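Teaching Two Arms to Pick Stock: Project Report
Tahira Usmani, Trilent project group, Bloxham campus

3. What we set out to do

Our question was simple enough to fit on a sticky note: can a two-armed robot learn to take the right item off a shop pegboard if a person shows it how often enough? We picked hardware because the shapes are so different from each other. A screwdriver hangs straight and thin, a paint roller sticks out at an angle, and a packaged glove is soft and wide. Each one asks for a different approach, and that made the project a joy to work on.

All the teaching was done by remote control. The operator moves a pair of leader arms, the robot's arms copy them, and the joint positions are saved together with the camera views. I had never driven an arm before February and I was terrible at it for two weeks (I kept closing the left gripper when I meant the right). Then it clicked, and I didn't want to give up my turn!

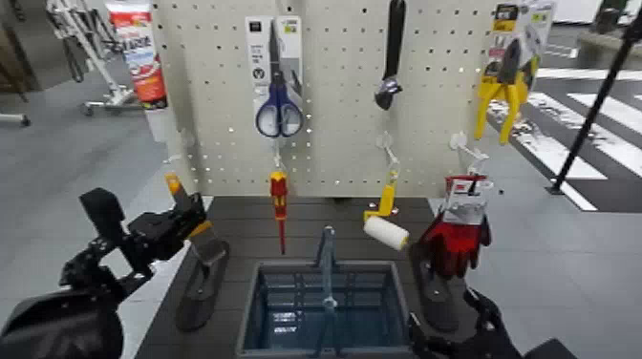

Figure 1. Tool display with the open basket in front of the pegboard and one arm on each side.

We recorded 271 demonstrations in total. Of these, 31 were thrown out, mostly for long pauses where the operator was thinking. We learned to plan the whole move before pressing record, talk it through out loud, and then do it in one go at an even pace. Pauses matter a lot in this kind of training data. Our first model had copied ours so faithfully that it would stop short of the hook and hover there.

Hooks were the hardest part. Pulling an item straight toward you feels natural when your own hand is on it, but through the leader arms you can't feel the hook catch. You have to lift a little first, then pull. We tried guiding the arm directly by hand for a few runs to get the feel of that lift, and I'd recommend it to any group starting out. After that our remote demonstrations got noticeably smoother.

4. Changing operators

Three of us shared the driving, and our styles were easy to tell apart in the recordings. I come in from the side, slowly. The others go in from the front. We kept both styles in the training set, and in the replays we could spot moments where the policy seemed torn between them.

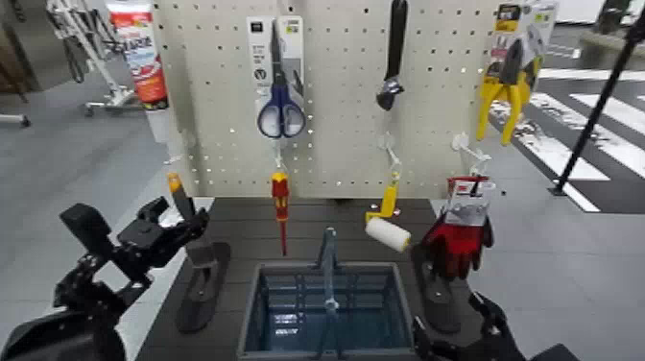 Andumdale, commenting on our draft, wondered whether mixing styles had hurt us more than we admitted, and suggested training once on a single operator's runs before collecting anything new. It's a fair point, and we have the operator labels to do it. That run is queued next, using the same settings as the combined model so the two can be compared directly.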